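Taltano Raised Dog Bed, large
from Pruvia

If your dog drags himself from the rug to the kitchen floor and back again all night, try getting him up off the ground. The Taltano is a raised bed: a steel frame, four legs and a tight sling that lets air move underneath. Big dogs love to stretch out on it, and old dogs with sore elbows seem to settle faster (ours was snoring inside ten minutes!). 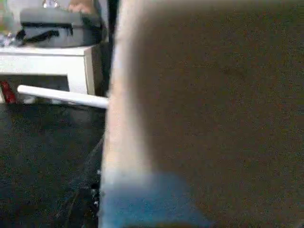
Does the sling sag after a while? My shepherd mix weighs 70 pounds and flops down like a sack of flour, and after one winter I had to tighten the corners once. No other trouble with it, and she won't go near her old cushion.

Good to hear, and yes, a quarter turn on each corner screw is normal in the first few months. The key is clipped under the frame.
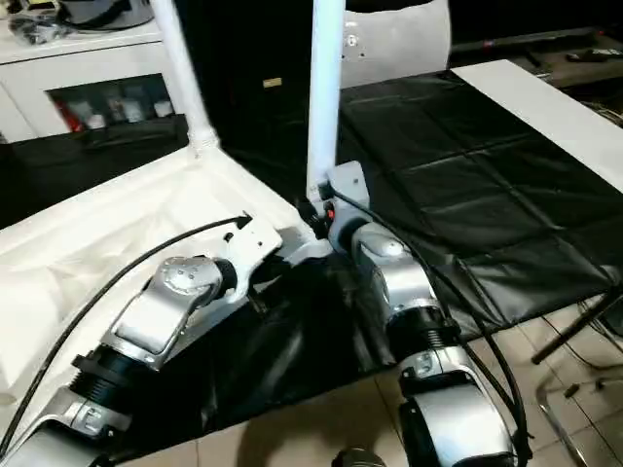 Words by Butkienė for the Pruvia shop pages
Last changed in May

We sewed the first slings with a single hem, and diggers went through them. Now the hem is folded twice and stitched flat, and we're really happy with how it holds up. The cover comes off with eight hooks -- start at a short side, it's much easier -- and goes in the wash on cold. Hang it to dry. The dryer will shrink it and you'll never get the last two hooks back on.
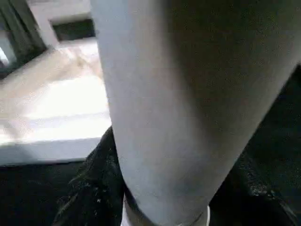 Light gray, up close

Sling fabric weight: 480 grams per square meter
Height off the floor: 8 inches
Suits dogs up to: 95 pounds
Spare slings: yes, in moss, sand and navy
Made in: Greditz

For a dog who's new to raised beds, put his old blanket on top for a week or so and toss a few treats up there. 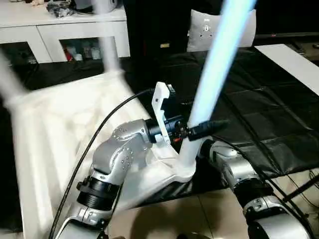 Some dogs hop on the first day, some need longer, and puppies mostly want to lie underneath. Let them! Once the blanket is off, keep it handy for cold nights, as the air moving below is lovely in July and a bit much in January. Rubber feet are included for wood floors.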